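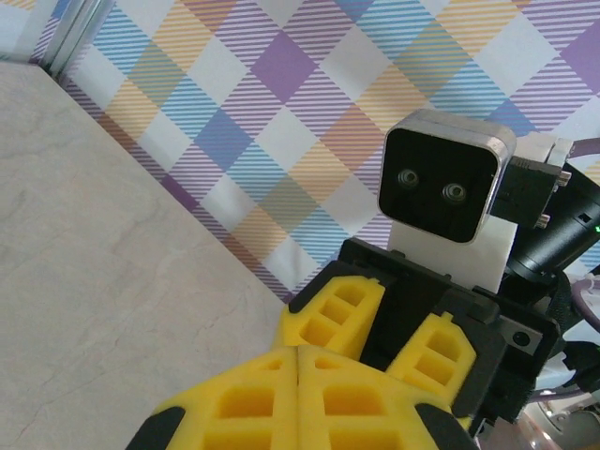
Plaid on the diagonal: lavender-purple, sky blue, pale orange-tan and white, next to a marble-patterned tabletop.

Search the list archive Enter keywords Go

Subject: Re: [plaidweavers] Will purple and blue turn to mud?
From: Purificación Robles

> Hi all, I'm planning my first four-color plaid on the Karnovach
> floor loom and I'm scared of the crossings. I have purple, a
> light blue, a sandy tan and plenty of white, all in the Siner
> cotton. When I wrap the colors on a ruler they look lovely side
> by side, but a friend warned me that purple over tan goes gray.
> Should I drop the tan? I've planned 546 ends, so I don't want to
> warp the whole thing and hate it. Also, does anybody weave the
> blocks unbalanced on purpose?
> - Dell

Dell, please don't drop the tan! Those grayed crossings are my favorite part of any plaid. You get a dull olive or a soft mushroom color that you'd never pick off the shelf, and it makes the clean purple squares look twice as bright. I wove a baby blanket years ago with only the pretty colors in it and it looked like a bag of candy. I still have it because I was too embarrassed to give it away.

The ruler wrap only shows you the warp, so it can't answer your question. Put on a narrow sample, 41 ends or so will do it, with one stripe of each color, and then weave across in the same order. Keep going until every color has crossed every other color. It takes an evening. Then pin it up and go stand across the room, because plain weave mixes by eye and your nose is too close at the loom. Turn it on the diagonal too! I love a plaid hung that way, the squares turn into diamonds and you stop reading it as a tablecloth.

White is the one I'd watch. A wide white band next to a wide purple one can take over the cloth. I break mine up with fine stripes, two picks of blue, two of white, two of blue, and suddenly there's a pale blue that isn't in the yarn basket at all. If you use twill the mixing looks different again - more slanted and a bit livelier - but your sett has to be closer, so redo your yarn math before you order.

And yes, I weave unbalanced plaids all the time. The big one I finished in March has blocks almost a third taller than they are wide. I started it by accident with a beat that was too light and then I liked it so much that I kept going. It ate 1,789 yards, counting the loom waste, and I'd do it again tomorrow.

Escobar in Prirport still had the Siner tan on cones when I was last in. Ask at the counter, they keep the odd colors in back. Buy one cone more than you think. The dye lots do wander and tan is the worst for it.

Send us the sample when it's off the loom, even if it's ugly. Especially the olive bits!

Purificación

Comments

tabbyandtwill: Fine stripes in the white saved my last throw. Thank you for this.

Dell: Sample is wound! I'm keeping the tan.

hank_712: Does the same go for wool, or does fulling blur it too much?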